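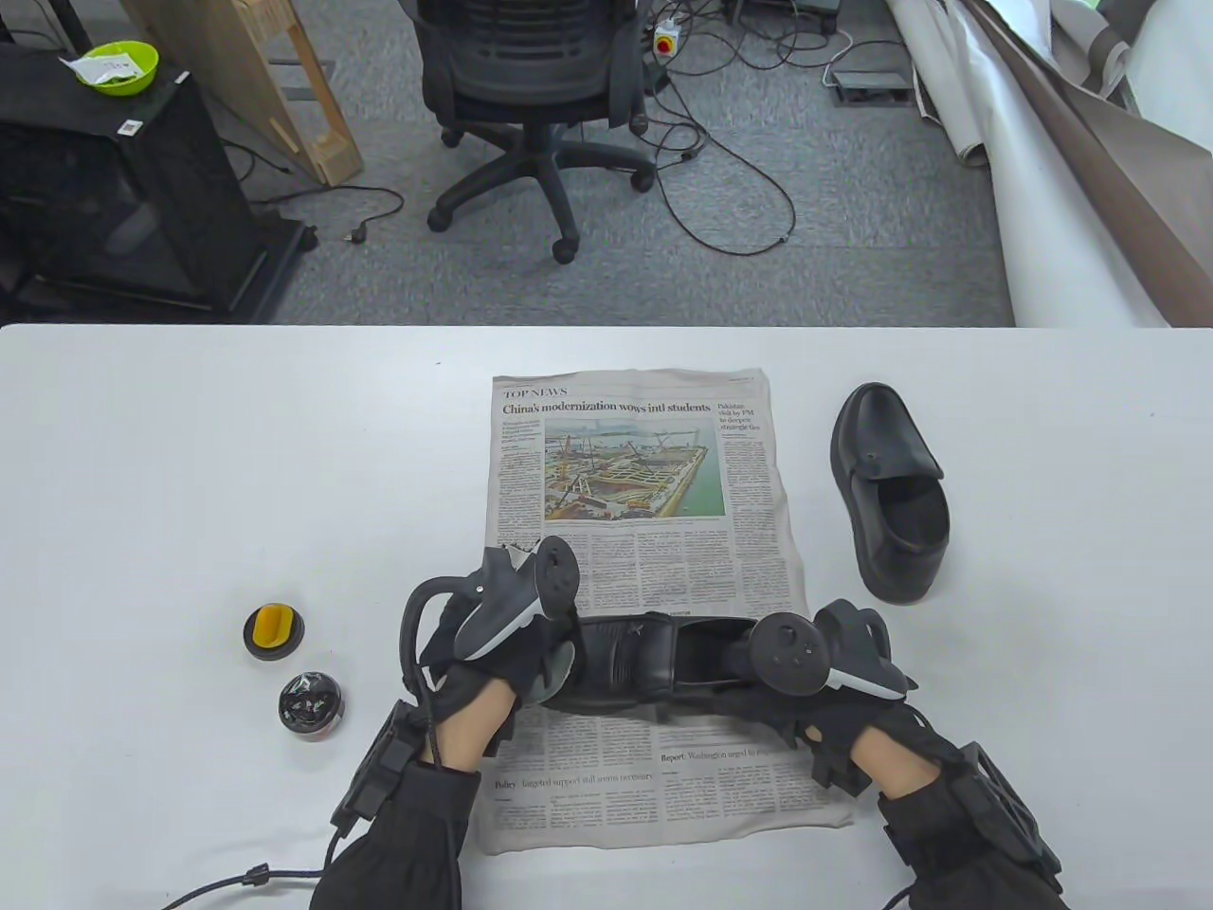

Kobori teleop kit, first proper write-up

2020-03-28

I have been promising this post since December, when the box from Vellbridge landed on my desk, and I kept putting it off because I kept using the thing instead. So let me get it down while the details are fresh.

The Kobori is a wearable control kit for robot arms. You get two wrist trackers with straps, a pair of gloves, a small base unit, more cable than you will want, and a license for their recording software, Vollo. You bring your own handheld VR controllers. The idea is that you do a job with your own hands, the trackers and controllers log where your wrists and grips went, and later you play that motion to a pair of arms or use it to train something smarter. Our arms are a secondhand Likico pair, which Vollo supports out of the box (hooray!).

I picked shoe polishing as my test job, and I would recommend it to anyone trying out a kit like this. It has everything. There is a light, circular rubbing motion, there is one hand holding steady while the other one works, and the thing you are working on is soft and curved and wants to slide away from you. A pair of black shoes, a couple of small round tins, a sponge applicator, some newspaper on the table and you are set up. It's also cheap, and at the end of the day I own very shiny shoes!

Setup took me the better part of an evening the first time. The straps are the easy bit. I put mine on over long sleeves, a little way up the forearm, and they don't pinch even after a long session. Calibration is where the time goes. Vollo asks you to hold 4 poses, and if your elbows drift during the last one it sends you back to the start without telling you which pose it didn't like. Once I learned to rest my elbows against my ribs it passed every time. I wish the manual said so.

Then you record, and this is where I fell in love with it. The tracking is smooth! I have used camera-only setups before, and the moment one hand passed in front of the other the whole thing went to pieces. Here I can cross my wrists, lean in close, turn a shoe over, and the playback in Vollo looks like me. It even caught a fidgety little habit I have of tapping between strokes – I had no idea I did that.

Holding a controller while you work on something does take getting used to. You aren't gripping the cloth the way you would at home, you are sort of pushing it along with the controller in your fist, and my first takes look like somebody polishing a shoe in oven mitts. I got better. After two afternoons I had stopped thinking about it, and my takes were down to 80 seconds each, start to finish, with far less fumbling.

My running total as of this morning is 1,336 takes. Vollo handles that many without slowing down, and the tagging is lovely. You tap a key for good, another for bad, a third for "look at this later", and you can filter by any of them. Export is one click and the files are plain enough that I could open them in my own scripts the same night.

Now the grumbles. The cables! Each wrist unit has one, they are stiff, and they drag over the table and catch on whatever is near the edge. I have pulled a tin of polish onto the carpet once already (lid on, thank goodness). A softer cable would fix most of it, and a wireless version would fix all of it, so Vellbridge, if you are reading, please. The gloves come in 2 sizes and I fall right between them. And the base unit has a fan that starts up whenever it feels like it, which is fine in an office and less fine if you work late at home like I do.

How does the playback look on the Likico arms? Pretty good on the broad strokes and shaky around the toe, where the curve is tightest. They press too hard there. I think that's on my side, as I haven't tuned the force limits at all yet, and I would rather not blame the kit for it until I have.

Would I buy it again? Yes, and gladly. If you already own controllers and have some kind of arm to send the motion to, it gets you from unboxing to real recordings faster than anything else I have tried. If you don't have an arm yet, Vollo will drive a simulated one, and that is a perfectly good way to spend a month learning.

Next up I want to try lacing, which everyone tells me is a terrible idea. I have ordered longer laces in a bright color so I can see what I'm doing, and I'll post the calibration settings I use along with the first results.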